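Progress report to Zovider, May
Fliltbridge cell, Drarcombe site

Setup of the Fliltbridge arm is complete except for wrist calibration. The base was re-shimmed after the first load test showed drift at full reach. All 6 joints have been re-zeroed, and the joint 2 brake was replaced under the Jaunzems service agreement. The old brake released late at low supply voltage; the new unit has run 70 start-stop cycles without a fault.

The controller cabinet fan was clogged and has been cleaned. Filter checks are now part of the weekly routine – previously they were done only on alarm.

The simulation side is on schedule. The desk model is loaded in the simulator, with a hutch, two drawer pedestals and a chair in front. Small items, including a rose and a thin yellow stick-like piece, are placed on the desktop as reach targets.
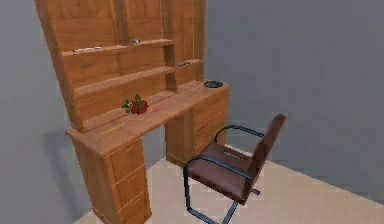
Collision margins on the real arm stay at 40 mm until calibration is signed off. Open items are the wrist cable, which is on order, and a revised grease interval for joint 3. We request no change to the budget.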